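February 2026

Rakiya sent the new rules over before breakfast, so I read them standing up with toast in my hand. Version 3 of the folding guide, for all of us who do bedroom sessions for Juhl. Nine rules, down from who knows how many (the old one had a rule about rules, I swear). I was kind of excited! I like a good rule. I like it even better when somebody has cut the fat out of it.

The first one is my favorite. Start every take with the fingers open and clear of the cloth, then close once. No nibbling. I'm a terrible nibbler -- I grab, I don't like my grab, I grab again a half inch over, and then Ladi has to throw the whole take out when she reviews it. She told me last July that my hands look like they're picking lint, and she was right.

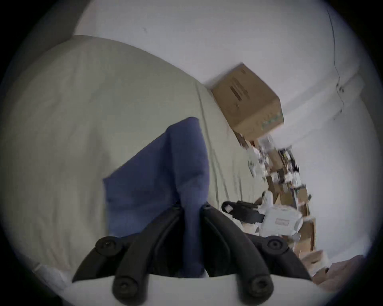
The second rule is about speed, and we argued over it on the call for ages. Ibrahim wants everything slow and even. Chiamaka says if we all fold like we're underwater then the robot is going to fold like it's underwater too, and who wants to wait that long for a pair of pants? I'm with Chiamaka on this one. What Rakiya finally wrote was "the pace you would use if a friend was talking to you," and I think that's lovely, and I also think Ibrahim is going to ask her for a number.

Then there's the two-hand rule. When both grippers are on the fabric, you settle them both before either one moves. I practiced that one a lot today because my right hand likes to run off on its own.
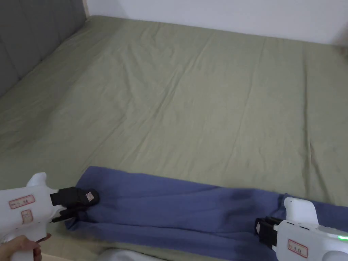
Both grippers on the blue, one at each end.

I got better at it after lunch. I started saying "left, right, go" in my head and then worried I was saying it out loud, so I checked the part about audio (rule seven, sound gets stripped, thank goodness). Chukwuemeka hums through all of his. He says it keeps his wrists loose.

There's a whole rule now about failed grabs, and this is the one I'd been hoping for. Before, if you dropped a corner, you stopped and started over and the bad take disappeared. Now you keep going, fix it the way you'd fix it at home, and mark it as a recovery in the log. I asked Rakiya how many recoveries is too many and she said to quit worrying and write them all down. The Brondon people apparently do it this way already. 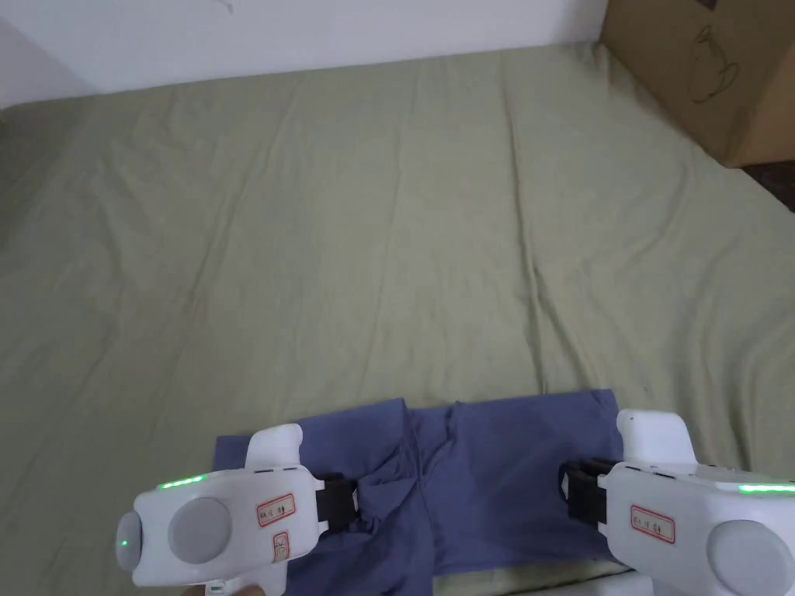

Labels have to stay on and facing out, left is left and right is right, and you don't swap them halfway through a day even if one feels nicer. I know exactly who that's about. It's me. I did swap them once, at the Gronlow apartment, and Ladi spent an entire afternoon untangling which hand was which. I bought her a pie.

The privacy part got longer, and I don't mind one bit. No mail, no family photos, no screens, nobody walking through who hasn't signed. You look over the space yourself before you press anything, and you do it again after every break. Ibrahim wanted a checklist with initials for that and he got it, so he's happy, and I've already lost my pen twice.

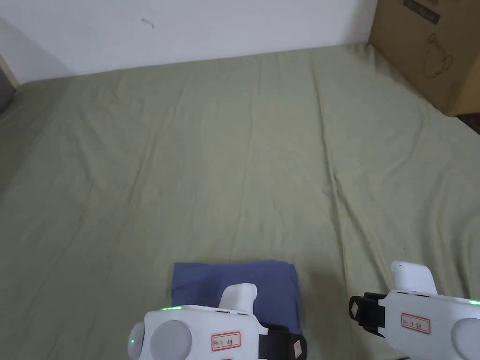 The one I can't make up my mind about is the resting rule. Between folds you're supposed to hold the grippers apart, off the fabric, for a slow breath before the next move. It makes a nice clean break for whoever cuts the recordings up later, and I do get that. But it feels so stiff! I've never in my life paused over laundry like that. I wrote a note to Rakiya asking if we could keep the pause only at the end of a fold, and she wrote back "maybe, send me takes both ways." So that's tomorrow.

My log says 247 takes under the old guide. I asked if those have to be redone and the answer is no, they stay in and just get tagged as version 2. Big relief. I would have cried into the sheets.

Thumbs are sore. I need to ask Chukwuemeka about those Irkier wrist wraps he's always going on about, and I need to put a new pen in my bag before bed.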